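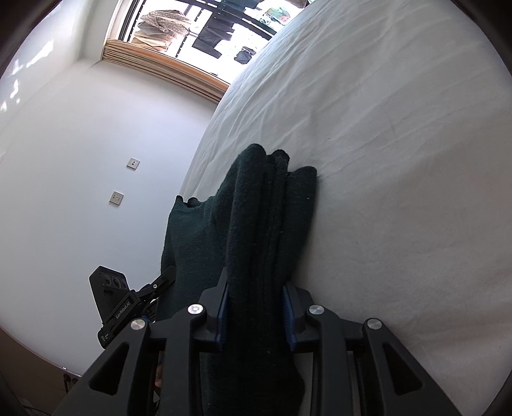 How often do you need to wash a fleece?
Every six or seven wears is plenty for most people, sooner if you sweat in it or cook in it. Between washes, hang it somewhere with moving air and shake it out.

That was the question I got most after the last newsletter, so this one is the fleece issue. Written fast, sorry, swap packing starts tonight and I still have bags in the hallway.

First the news. The Zustville fall clothing swap is on for October, same hall as last year, doors at 10. Bring up to a carload. Coats, fleeces, sweaters, blankets, kids' snow stuff. No shoes this time, we ended up with a mountain of single shoes and I am not doing that again. Vaughn Mercado is running the sorting tables and he wants everything clean, dry and folded. Not rolled. He was very clear about rolled.

Last fall we put out 273 pieces and most of what was left at the end was fleece. Good fleece too! Warm, right sizes, nothing torn. But it was pilled and linty and people picked it up, looked at it, put it back. Twenty minutes of work on each one and they would of gone. So.

Getting it ready

Do this on a bed. I mean it. Kitchen table is too small, floor is where the lint lives. A made bed with a plain light sheet is best, you can see every speck that comes off, and when you're done you just take the sheet outside and shake it. Dark green, navy and black are the worst for showing lint and those are of course the colors everybody owns.

Daylight if you can get it. Pull the curtain right back. Under a lamp a fleece looks fine and then you carry it out to the car and it looks like it slept under a dog.

Pick it up by a fold, let it hang, give it a few hard shakes. Lay it flat. Zip it up if there's a zipper. Go over it with a lint roller or tape around your hand, top to bottom, then sleeves, then the inside of the collar, which everybody forgets. Flip, do the back.

Now the pills. Different thing from lint, the roller won't touch them. Pills are the little balls the fabric makes out of itself, mostly under the arms and down the sides where the sleeve rubs, and on the belly if you carry boxes or babies. You want a fabric shaver or a sweater comb. I've been using the small Pukik shaver, fine for the price, gets hot if you go too long so I stop when I change sides. The Farkonus comb is slower but you can't make a hole with it, so give that one to the kids if they're helping.

Light pressure. Keep the fabric flat with your other hand, pulled a bit but not stretched. Little circles. Empty the shaver way more often than you think you need to. If you hit a seam, go around. Ask me about the gray pullover. Actually don't.

It won't look new. It'll look cared for, fine for a swap.

Washing

Inside out. Cold or cool. Zippers closed. Only with other fleece or smooth stuff, never with towels. Towels are where half the lint came from in the first place. Small amount of plain detergent, NO softener, it coats the fibers and the thing goes flat and sort of greasy feeling. Same for dryer sheets.

If it smells even after washing (campfire, basement, a teenager) soak it in a tub of cool water with a cup of white vinegar for an hour, then wash like normal. Vinegar smell goes when it dries.

Spin is fine. Skip the dryer if you can wait. Hang it on the balcony or over the shower rail, it dries quick anyway, a couple hours on a breezy day. Hang it from the bottom hem if you don't want shoulder bumps. If you have no outdoors, a chair back by an open window works. Just don't put it on a radiator. The fabric is plastic, basically, and it goes stiff and shiny and there's no way back.

Somebody asked about washing bags, the mesh kind and the fine kind. I have both. Fine kind catches more fluff, and you have to scrape it out by hand into the trash after (not down the sink please). Boonchu Laundry on the corner sells the fine ones at the counter and they'll also do a whole bag of fleeces for you if your machine is small. Tell them it's for the swap and they keep it all seperate from the towels.

Folding it, since Vaughn asked

Face down on the bed. Smooth the back with your palms. Sleeves in straight across, one over the other. Fold one side to the middle, then the other side. Bottom up to the collar, once. Thick ones, once is enough, if you fold them again they spring open in the pile and the whole stack goes over. Hoods get tucked flat inside before the last fold.

Size on a bit of masking tape, stuck on the outside where people can see it. If the label's been cut out, hold it against yourself and guess. S, M, L, XL, we don't need better than that.

What to keep back

Anything with a melted spot. Anything where the zipper doesn't run. Elastic gone at the cuffs is OK, people do turn those into dog beds or cut them for vests. Stains, depends. Small one on the hem, bring it. Big one across the chest, use it at home. Old fleece makes a great duster, cut into squares, doesn't fray, no sewing. Also good for wrapping outdoor pipes, for lining the cat box carrier, and for stuffing under the door in January.

If it's pilled to death all over and you can see through the elbows it's done. Don't bring it hoping. We had 2 full bags like that last time and I drove them away myself.

How to sort through the closet without losing a weekend

My way, for what it's worth. Strip the bed down to the bottom sheet so you have space. Take out everything warm, all of it, heap it at one end. Pick up one thing at a time. Did I wear it last winter? Goes back on a hanger. Didn't, but it's good? Other end of the bed. Don't know? It gets a hanger too, but turned backwards, and if it's still backwards in spring it goes to the next one. Keep going till you can see the sheet again.

Don't try things on. That's how it turns into four hours. Check pockets though!! Last year's pocket finds: keys, a library card, a retainer, a good amount of dog biscuit. We gave back what we could.

And do the hanging stuff while you're at it, the things that live on the balcony rail or on the back of a door and never make it to the closet. Those are usually the ones you wear. Wash them, they need it more.

A few answers

Can I bring fleece blankets? Yes please. Same treatment, fold to about the size of a pillow. Crib size go first every time.

Do I have to take something to bring something? No. Drop off and leave if you like.

My fleece sheds on my sheets, what do I do? Wash it twice alone, hang dry, shake outside. If it's still shedding after that it's just a shedder, store it in a pillowcase.

Can I iron it? No. Hang it in the bathroom while you shower.

Is there anywhere to drop off early? Yes, 2 bins inside the side door of the hall, from the first of October. Bag it, tie it, size on the outside if it's all one size. Please don't leave bags on the steps, it rains.

Need tables, we're short. Also hangers, the strong kind. Also anybody with a rolling rack, reply to this and I'll come get it. We could use over a dozen more hands on the morning but even an hour helps, there's coffee and Vaughn will tell you where to stand.

Shavers and combs can be borrowed, I have spares in a shoebox, just bring them back with the lint emptied out.

OK back to the bags. More when I have the floor plan.

Sent 9/25/18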